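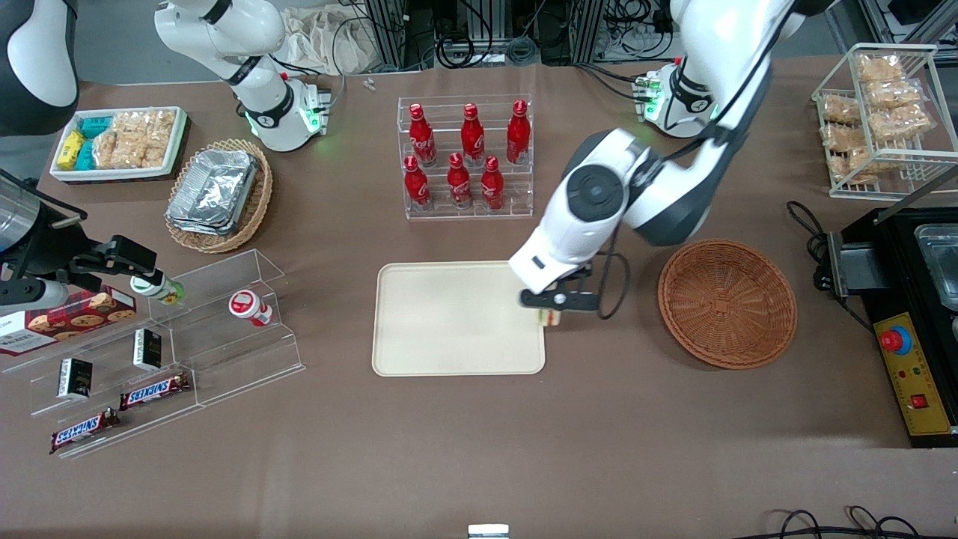

[calotype-list] Re: Blotchy skies and which paper to buy

From: Lorna
To: calotype-list
April 2019

Hi all, hi Geert,

Geert Martens wrote:

> Hello list, I'm a few months into paper negatives and I keep getting
> these brown blotches, mostly in the sky, sometimes the size of a
> thumbprint. I'm iodizing the night before, sensitizing in the morning,
> and shooting by lunchtime. The paper is Inetti, the smooth one. A
> friend tells me Inetti changed the sizing last year and that I should
> switch to Wenero, but I still have most of a pack of 200 sheets and
> I'd hate to toss it. Has anyone had luck with the newer batch? Also,
> does anyone wax before printing or do you just print longer?
>
> Geert

Don't toss it! I have been exactly where you are, with the same paper, and I went through a whole winter blaming everything in the room before I got a clean sky. I can't tell you if they changed the sizing, but the sheets I bought in September do drink up the iodide faster than my old ones did, and one side is noticeably fuzzier when you hold it up to a lamp. So it might be the paper, but I'd try a few other things before you spend money on Wenero (lovely stuff, but ouch, and it curls like crazy when it dries).

What I do now, in order:

1. Mark the back of every sheet in pencil before anything touches it. I know, I know. But once it's been in the bath you can't tell the sides apart, and I'm sure half my early blotches were me coating the wrong one.

2. Give it a weak acid soak. Tap water here in Jinow is hard as nails, and any chalk left in the paper will fight you the whole way. I use citric acid, let it sit until it quits fizzing, then rinse a long time in distilled water and hang it up overnight.

3. Iodize by floating, and pop the bubbles. Lower one edge first and let the rest follow. Then lift a corner and look! Every bubble is a future spot. A soft brush takes care of them.

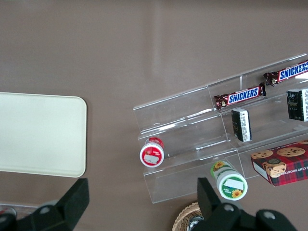 4. Let it get all the way dry. You say the night before, and that may be your trouble right there. In cool weather I wait two full days now. Sheets that felt dry on the surface gave me mottling every time, and the same sheets left until the weekend were fine.

5. Mix your sensitizer fresh and use it right then. The silver and gallic acid start going brown the minute they meet, and if you pour what's left over the last sheet of the day you'll get a sky like weak tea. Ask me how I know.

6. Blot with clean blotters, and never the same one twice on the sensitive side. I was reusing mine for months to save a couple dollars and wondering where the ghosts came from.

As for waxing, I do wax, almost always. My unwaxed negatives need 9 minutes of decent sun for a salt print and the waxed ones need 3, plus you lose a lot of that paper texture in the shadows. Some people love the texture, and for trees I kind of do too, so it's really a matter of taste. Use a barely warm iron and plenty of newsprint. If the wax smokes you've gone too hot and it will yellow on you.

One more thing on the skies. They block up so fast on this process that a lot of the old-timers painted them out on the back of the negative with India ink, right from the early days after 1841. I've done it on a couple of my barn pictures with a cheap brush and it looks perfectly natural, so even your blotchy ones may be worth saving. Try it on one you don't care about first, and keep the ink a hair inside the roofline.

Could you scan one of the bad ones, front and back, and put it in the files section? If the blotches show through from behind, I'd bet on the sizing. If they only sit on the front, I'd look at the drying or the blotters.

Oh, and before I forget, the print swap is still on, and I only have packages from half the people who signed up. Mine are going out in the Mwakalinga boxes, the flat gray ones, and if you want a spare I've got a stack in the hall closet. Just email me off list with your address.

Lorna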